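So the grasping thing finally did what I wanted, and I've been grinning since Tuesday, and you're all going to have to sit through a whole post about it. Sorry! (Not very sorry.)

Quick catch-up if you skipped the last couple of these. I've been trying to teach a simulated arm to pick things up by a point you name. "Pick up the mug by the handle" is the easy version. The hard version is when the thing has no obvious handle and the arm has to choose somewhere sensible to grab. My little project for this is called Morkari, it lives on one aging desktop under my desk, and it heats the room nicely in February.

The old way I did it was the lazy way. I gave the policy a picture and a sentence and hoped. It got really good at mugs. It got so good at mugs that it treated everything else as a disappointing mug, and would go poking around for a rim whether there was one or not. I had trained it on Romovano, a set of household objects that is lovely and clean and, I now realize, about half drinkware.

What I changed is the order of things. Now there are two stages. The first one looks at the object and scores patches of its surface for how grabbable they are, with no arm in the picture at all, just geometry. The second one takes the best few patches and asks whether the arm can get there without knocking over the neighbors. Splitting it like that means I can train the first part on tons of shapes very cheaply – no physics, no waiting – and only pay for the slow simulation in the second.

Then I went looking for test objects that would be properly mean to it. Four to a table, in a furnished room with the doors open and light coming in from the next room, so it couldn't lean on a plain background the way it used to. My favorite layout has an animal skull with a long snout, a dark windmill with lattice blades, a reddish-brown sort of bowl that is all lumps and angles, and one white mug, for old times' sake.

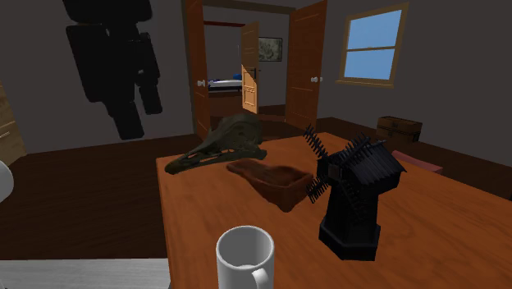
Mạch wrote to me after I shared the first numbers and said the windmill was an unfair test, that thin blades are a rendering problem before they are a grasping problem, and that I should check what the depth channel does with them before I blame or praise the policy for anything. Which, ugh, good point. I went and checked. At the resolution I was using, the far parts of the blades were dropping out of the depth completely, so stage one had been scoring a tower and a roof with some floating crumbs. I doubled the resolution and ran everything again.

Okay, numbers! I ran 28 layouts, mixing up which objects were on the table and how they were turned. The old single-stage version got a clean lift on the named object in 4 of them. The new one got 19. I read that line in the log maybe six times and then went to make a sandwich because I didn't trust myself to touch anything.

The failures are more interesting than I expected. Most of them are stage two being a coward. It finds a perfectly nice patch, decides a neighbor is too close, and settles for a worse one. I have the clearance set very wide, left over from when I was using the Ondico gripper model with its fat fingers, and I never turned it down. That's tonight's job. In 2 of the layouts it did something plain weird and just hovered until the timer ran out, and I have no theory yet.

Next up is clutter, meaning things leaning on other things, and after that maybe a proper comparison with somebody else's method so I'm not only beating my own old code. If you have a favorite awkward object I should throw at it, leave it in the comments. Extra points if it has legs.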